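The great worktop tidy, and how the breakfast corner got its turn
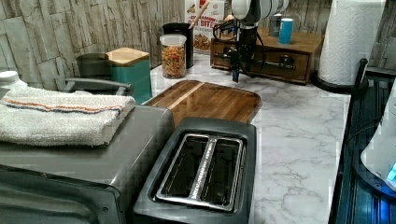
October is worktop month at Brulthorpe, and I have been looking forward to it since the bulbs went in! If you missed the last newsletter, the idea is very simple. You pick one stretch of kitchen counter, you sort it out, and you live with it for 16 days before you touch anything else. No new shelves, no trips to the shops for matching boxes. Just the things you already own, put where your hand goes looking for them.

I chose the breakfast corner, because that's where our mornings fall apart. Toast at one end, cereal in a cupboard at the other, and the chopping board wedged behind the bread bin where it took two hands and a bad word to get it out. So now everything for breakfast lives together. The toaster and the toaster oven are neighbours, the wooden board lies flat just behind the toaster, and the canisters go along the back with the cereal (one jar of the bright fruity loops, one box of the cinnamon sort, and yes, there is a loyal following for each).

I can't tell you how pleased I am with the clear jar. We went back and forth on decanting cereal, as it does seem a lot of fuss for something that gets eaten so fast, but you can see at a glance when it's running low, and all those reds and greens and yellows cheer up a grey wall no end. The cinnamon ones stay in their box for now. I only had the one jar spare, and I promised no shopping!

The little wooden drawer organiser is the other find. It came from the Arnmont jumble sale for £3 and spent a whole summer in the shed with seed packets in it. A good scrub, a day to air, and it has gone straight to the back of the worktop, where it gives you somewhere to stand a couple of jars on top as well. Ours has tea bags in the drawer, plus the bag clips, which used to turn up all over the house.

A word on towels and kitchen roll, as several of you wrote in about them. Keep the roll on an upright holder if you have one, well over to one side, so you can tear a sheet off with a buttery hand. A folded tea towel can sit on top of the toaster oven while everything is switched off, but do please move it before you turn the oven on. Put it on a hook, over a chair, anywhere else you like. The same goes for the cereal box if yours sits close to the heat.

If you would like to join in, start with a completely bare counter. Take everything off, wipe right into the corners (the grooves in stone-effect tiles hold on to crumbs like you wouldn't believe, and an old toothbrush is the thing for those), and empty the toaster tray over the sink. Then put back only what you used this week. The rest can wait in a box on the floor, and you'll soon find out what you miss. I missed the wooden spoons within the hour, so the utensil pot came back before lunch.

So far 51 households have signed up, from Brulthorpe, Arnmont and a good few from the Ezeani Road end, which is more than we had for the airing cupboards in spring. Drop a note through the newsletter box to add yours, and tell us which corner you've picked. Next month we move on to the cupboard under the sink, so start saving your old ice cream tubs.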